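# How Do They Make a Movie Trailer?

A movie trailer is a short ad for a movie. Most trailers last around 2 minutes. The movie itself might last an hour and a half or more, so almost everything in it has to be left out.

The people who choose what stays are called trailer editors. Most of the time they are not the same people who made the movie. The movie company sends them the film, sometimes before it is finished, and they start cutting.

## Watching and sorting

Annatjie Ntuli cuts trailers for a small company called Venckus. Last March she worked on *Grornstead*, an animated movie about a girl who finds a town under a lake. The first thing she did was watch the whole movie without stopping. Then she watched it again and wrote down every shot she might want.

A shot is one piece of film between two cuts. When the camera view changes, a new shot has started. *Grornstead* has 1,029 shots. The finished trailer used fewer than 80 of them.

Editors sort shots into groups called bins. Annatjie had a bin for jokes, a bin for scary parts, a bin for faces and a bin for big wide views of the town. She had one more bin for single lines of talking, such as "Did you hear that?" Lines like that are handy in a trailer, as they can go in front of almost anything.
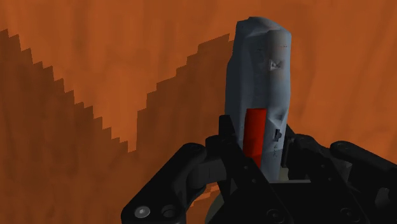 Some shots in an animated movie are not ready when the trailer is made. The color may be missing, or the water may not move yet. The editor puts the rough shot in anyway and swaps it for the good one later. If the good one never comes in time, the editor picks something else.

## Telling a little bit of the story

Many trailers have three parts. The first part shows you who the movie is about and where they live. The second part shows the problem. The third part goes faster, with lots of short shots, and then the title comes up.

The shots do not have to be in the same order as in the movie. A door might open in one scene, and the trailer might cut to a monster from a different scene. You think the monster is behind the door. When you see the movie, it may be a grandmother with a plate of toast.

The ending is usually kept secret. In *Grornstead*, nothing from the last 20 minutes was allowed in the trailer.

## Music and sound

The music in a trailer is often not from the movie. The movie's own music may still be unwritten. Walid Jaber picked the music for this one. He used a slow piano tune for the first half and drums for the second half. Annatjie then moved her cuts so that the picture changed on the drumbeats.

There is also the deep voice that tells you about the story. This is called a voice-over. Older trailers used it a lot. Newer ones often use words on the screen.

## Words to know

- **Teaser:** a very short trailer that comes out early and tells you very little.
- **Cut:** the place where one shot stops and the next one starts.
- **Rating:** a note that tells families what ages a movie is meant for.

## Try it

Pick a book you know well. Choose six moments from it and draw each one on a card. Leave out the ending. Put the cards in an order that would make a friend want to read the book, then move two of them and see if the story seems different.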